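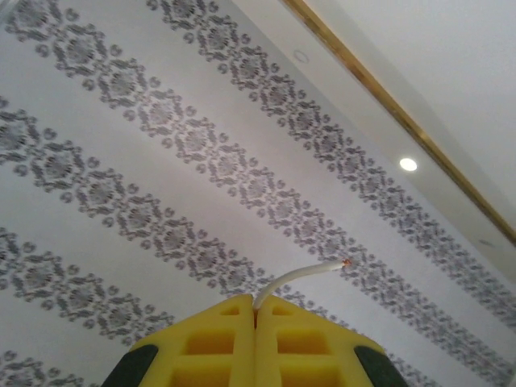
MAKERS AT HOME

Gwendolyn Kasprzak wants her robot to wire a lamp. She'd settle, for now, for it picking up a bit of flex and keeping hold of it, and on the evening I visit she's brought biscuits in case it takes all night.

The arm is called Hadon (don't ask, her nephew chose it) and she's been building it at home since August. The fingers are my favourite part. They're bright yellow plastic, full of cut-outs, and when they close they make a lovely pointed shape like a little roof. Between them goes a short white wire with a frayed copper end, and I find myself holding my breath over it!

"Wire's a pig," says Gwendolyn cheerfully. "A block stays where you put it. Wire has opinions."

She's on version 11 of the fingertips. Version 3 snapped, and there was one that Rostam Pakzad, her building partner, still refuses to discuss. He looks after the software and she does anything involving a screwdriver, though they both shout at it equally. The whole thing has cost them £200 so far, half of it on motors (the first lot were far too weedy).

I have a go at the controls myself, and I'm hopeless. Gwendolyn passes me a biscuit and takes over. Next on the list is getting the copper end into a terminal, and Rostam has already started sketching version 12.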